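The Spare Room Gallery: Prints, Patterns and a Big Bed

Welcome back to the Grevstead house! A lot of you wrote in after the hallway page asking for the bedroom, so I finally got going on it. I love a room where the patterns pile up and nothing matches on purpose, and this one has been a joy to putter around in. Tuesday mornings are best for it – the house is quiet and I can fuss with blankets as long as I like.

My rule with prints is to let one go big and then add a second that's even bolder. Peonies took the first spot. Then came the leaves, and I was completely hooked! 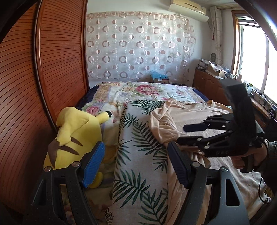 Pink and yellow peonies on the quilt, green palm fronds folded over the middle, and Pikachu having a lie-down next to the wardrobe. I'm so fond of those rings on the curtain too.

Eoin Breathnach wrote that two florals would have scared him off, but he tried it on his daughter's bed in Dronton and she won't let him change it back. He did wonder how I keep a pale quilt from going gray. Cool wash, Eoin, half the soap, and dry it on the line if you have the space!

The quilt was a find from the Manzano market, where there must be almost 200 stalls by the middle of May. I went for a lamp and came home with bedding. The palm blanket I'd been hanging on to for ages, and it spent two winters in a closet before I had the nerve to use it.

Next up is the reading corner, with the Prorgate chair if I ever settle on a fabric – stripes are winning so far.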